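Solveig Strömberg
June 2023

1/ OK so I finished all of Veltberg last night and I need to talk about it. Minor spoilers for the first five episodes, nothing past that! 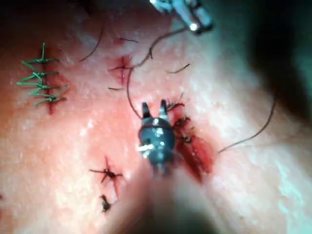

2/ Quick setup for anyone new: a harbour town, a closed cannery, and Inspector Plavetti coming home after 16 years to look into a drowning everyone else has stopped thinking about. Slow? A bit. I was glued anyway.

3/ Kim is my favourite character by miles. She runs the ferry kiosk, she hears everything, and that scene with the wrong change in episode two is so good I rewound it (twice).

4/ The colour! It's all greys and greens until they go up to the summer house, and then you get this mad yellow kitchen. My mum walked past and asked if I'd changed the channel.

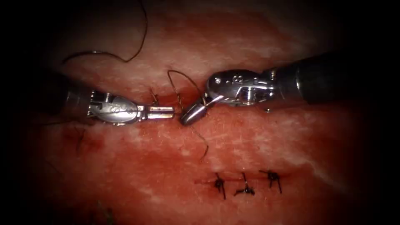

5/ Subtitles over the dub, please. The dub gives Plavetti a voice like a weather announcer and you lose all the muttering, and the muttering is half the show.

6/ Music is by Wulex, who I'd never heard of. Almost 700 plays of the end theme on their page when I looked, which is criminal. Go listen!

7/ Season two starts in October and I've already blocked out the weekend. Episode one is 61 minutes, so get your snacks sorted first.

8/ If you've seen the finale, message me about the boat. Don't put it in the replies, my sister's only on episode three.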